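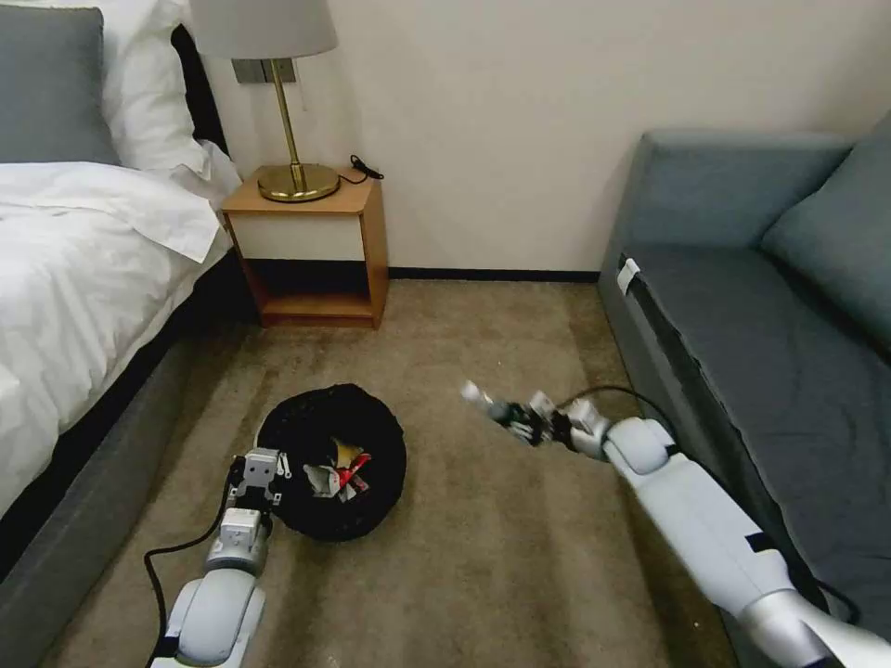
Duvet keeps bunching up inside the cover
posted 30th March by brollen55

I bought a queen duvet in December and a cotton cover to go with it. Every morning the filling has slid down to the foot end and the top corners of the cover are empty. The cover is the Gerlach one with buttons along the bottom. It has no ties inside. Is there a fix that doesn't mean buying another cover? I paid $100 for this one and I'd like to keep it.

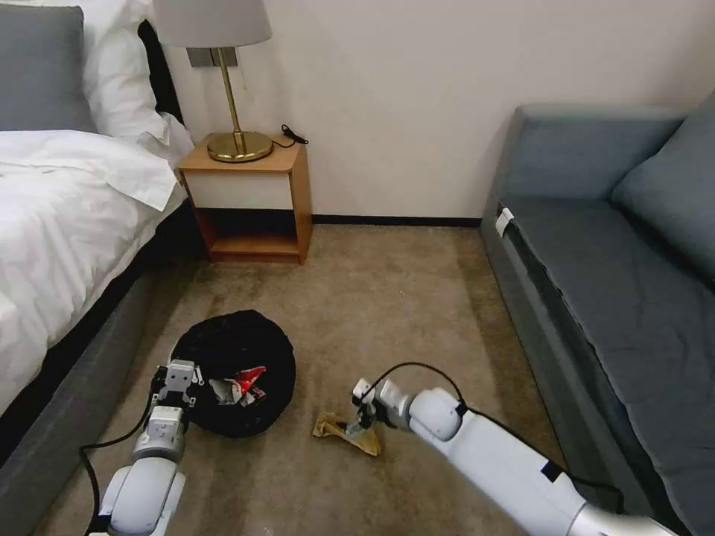

Also, the duvet label says 88 x 90 and the cover says 90 x 92. Could that be the problem?

Flollgate
Two inches is normal and won't cause it. You need ties. Buy a few yards of cotton twill tape, cut eight pieces, and sew one to each inside corner of the cover and one to each corner of the duvet. Sew through the edge binding only, or you'll get feathers coming out of the holes. Tie them in a bow so you can get them undone on wash day. Mine have held for years.

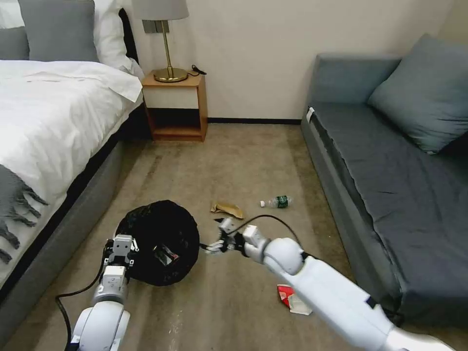 If you can't sew, there are duvet clips that pinch the corner from outside. They work, but some of them leave a mark on thin cotton.

Irken19
wash the cover on warm, mine shrank a bit and stopped doing it

brollen55
Thanks both. I already wash it on warm and it hasn't shrunk that I can tell. Ordered the twill tape. Does the width matter? I got half inch.

Flollgate
Half inch is fine.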